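Abschnitt 4: Sweatshirts und Hoodies falten

Jetzt kommt der schönste Teil der Anleitung! Ein gut gefalteter Sweater steht in der Koltum-Box aufrecht wie ein Buch im Regal, und man sieht morgens sofort, was da ist.

4.1 Vorbereiten
1. Bett glatt streichen. Die Tagesdecke darf drauf bleiben, gesteppte Decken sind als Unterlage prima.
2. Ärmel auf rechts ziehen, Bündchen kurz ausschütteln.
3. Falls noch Klammerabdrücke da sind: mit der flachen Hand ausstreichen.

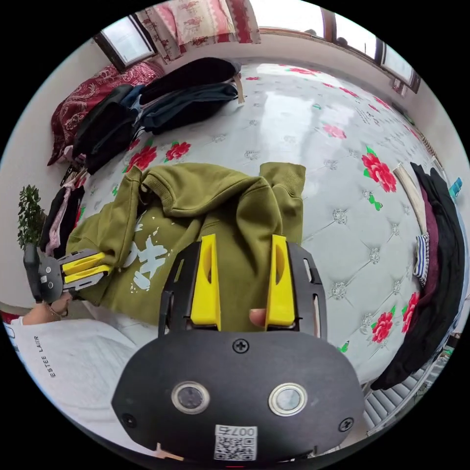 Muss der Sweater vorher gebügelt werden?
Bügeln ist unnötig, solange der Stoff nach dem Trocknen einmal kräftig aufgeschüttelt wurde.

4.2 Falten
4. Sweater ausbreiten, Kragen von sich weg.
5. Einen Ärmel schräg über den Körper legen, dann den zweiten.
6. Seiten einschlagen, bis das Paket 23 cm breit ist.
7. Von unten nach oben in Dritteln falten.

Achtung: Dicke Aufdrucke nie scharf knicken, sie brechen sonst irgendwann.

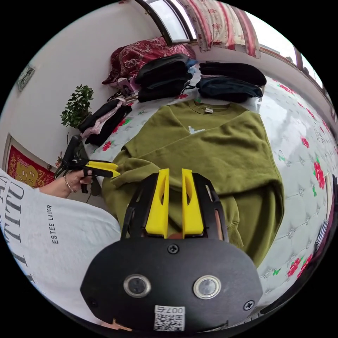 Die Koltum-Box ist innen 30 cm tief und fasst bei mir eine ganze Wintergarderobe, ich bin immer noch begeistert. Zum Ausrichten nehme ich gern das Etikett im Nacken: Beim olivgrünen Sweatshirt sitzt es als kleines weißes Rechteck hinten im Ausschnitt, und genau dort verläuft die gedachte Mittellinie. Der linke Ärmel liegt schon schräg über dem Körper, jetzt noch den Stoff darunter glatt ziehen, dann geht es mit der anderen Seite weiter.

Hinweis: Schwere Hoodies über 400 g kommen nach ganz unten, Kapuze flach nach innen.

Weiter mit Abschnitt 5: Box einräumen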